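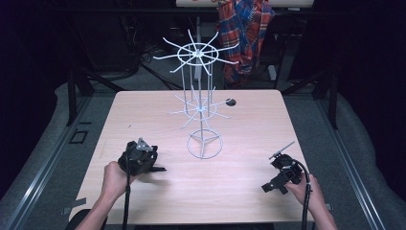 Budget for a two-gripper hand-held station by pricing the table first and the grippers second. Most first-time buyers do it the other way and run out of money before the frame is ordered. The grippers set the cable plan, the cable plan sets the frame, and the frame sets the floor area. With one gripper in each hand and a cable running down from both, the operator needs a clear drop on the near side of the table, so leave that side free of cross rails at knee height. Padded covers on the lower side rails are a separate line in the budget.

Step 1. Fix the table size

Measure the largest object on the task list with its arms or lids fully open. A wire display rack has a small base and a wide top, and the top is the figure to use. Add a forearm's length on the operator's side. At Nultthorpe we settled on a square top and a black aluminum rail frame.

Step 2. List the parts by lead time

Frame and top: $923 per station, cut to length.
Rail padding: $133 per station.
Cables, brackets and strain relief: $287 per station.
Grippers: quote separately. Ask for the price of a pair and the price of one spare.

Enter lead times in the next column. Brulach ships rails quickly, but the brackets come from Skunel and usually hold up assembly. Order both on the same day.

Step 3. Budget the objects

Task objects wear out and get bent. Buy 2 of each and record the supplier's part number. Silviu Ardeleanu keeps this list on the same sheet as the hardware, under consumables.

Step 4. Plan the floor

Route cables behind the table, away from the operator's feet. Carpet is acceptable, but add cable covers to the order if anyone walks there. Mark the footprint with tape and have the operator reach to all four corners before approving the layout.

Step 5. Submit

Send the sheet to Sânziana Rusu by Thursday noon. Requests without a gripper quote attached are held until the next round.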